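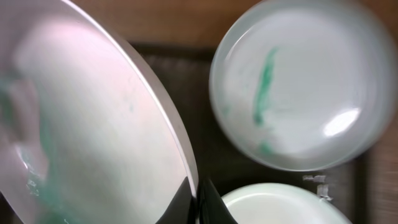 Most of my notes on dishwashing come down to water volume. A full sink uses more than the job needs when the load is two plates, so I have gone over to a shallow tray on the table. A thin layer covers the floor of the tray and the sponge sits in it between plates.

Detergent goes on the plate, one line near the middle. I used to put it in the water and kept adding more. A line on the plate shows where it has been spread and where it hasn't - useful on white glaze, where clear soap disappears.

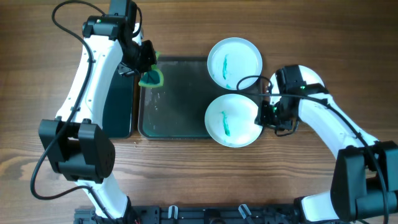
Skistavura Kitchen Methods Club - Washing Up

Bindu Thampi asked whether the tray should be dark. It makes no difference to the washing. A dark one does hide the tint the water picks up, so go by the feel of the plate when deciding to change it.

Wipe the well first, then the inside of the rim, then turn the plate over for the foot. The foot ring is where I find grease most often.

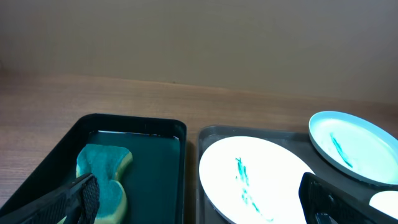 Sponges with two layers get the foam side on glaze and the scrubbing side on anything baked on. I replace mine after 13 days. Raghavendra Alva keeps his until September, whatever month he bought it, and we have stopped discussing it.

Rinsing is a separate post. I still have 2 methods to compare.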